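Closo: Final Report

Project type: two-person build, spring term
Location: the Jamlow shared workshop, bench by the window

What we set out to do

Our proposal promised a pair of robot arms that would put away the dishes. The proposal was written in a confident mood in the library. The finished project, which we named Closo after a typo in the folder name, can take some plates out of a rack and put most of them back. We consider this progress.

Budget and parts

The course gave us a ceiling of 2990 dollars for everything except the arms, which are on loan from the department. We spent 1429, mostly on cables, brackets and a second power supply after the first one went quiet on a Friday. The plates and mugs came from our own kitchens. Our kitchens are now short of plates and mugs.

Software

We drive the arms with a small program called Irnell, written by last year's group. It came with a readme of one line, and the line was wrong. We rewrote the part that plans the path to each grasp and left the rest alone out of respect and fear. Demonstrations are recorded by moving the arms by hand, then replayed and used for training. We had planned on 1000 demonstrations. We collected roughly 18 percent of that before the workshop's spring cleaning claimed our bench for a week.

Plates

A plate in a rack is harder than it sounds. There is only a thin rim to hold, and the next plate is close behind it. Our first grasp routine, Cuesta, came in level from the front and pushed the whole rack across the bench with great determination. The second version comes down from above, closes on the rim and waits half a second before lifting. The half second was a guess. We tried to improve on it with math and ended up back at the half second.

Colors turned out to matter. With plates of the same color the vision model kept merging two into one, so we switched to a mixed set and stopped arguing with it.

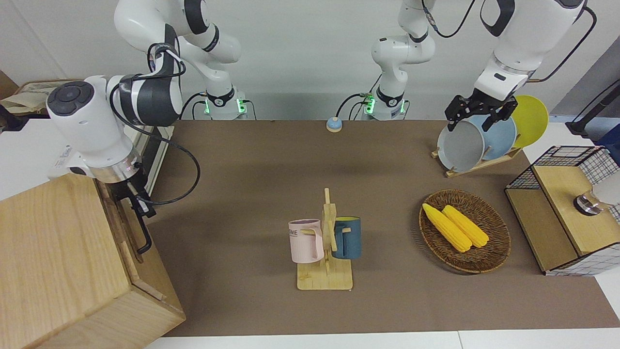
Why not grip a plate by its middle? The fingers open only so far, and in a full rack the middle is blocked by the neighboring plate, so the rim is the one part we can count on reaching.

What went wrong

Our calibration drifted whenever somebody leaned on the bench, and it is a popular bench. We also lost two evenings to a fault that was a loose plug. It has been written into the checklist in capital letters.

Still to do

Mugs are next. The handle has to be found before the mug can be lifted off its peg, and our current handle detector has strong opinions and little evidence. We would also like to bolt the rack down, a step we left out of the proposal because it seemed too obvious to mention.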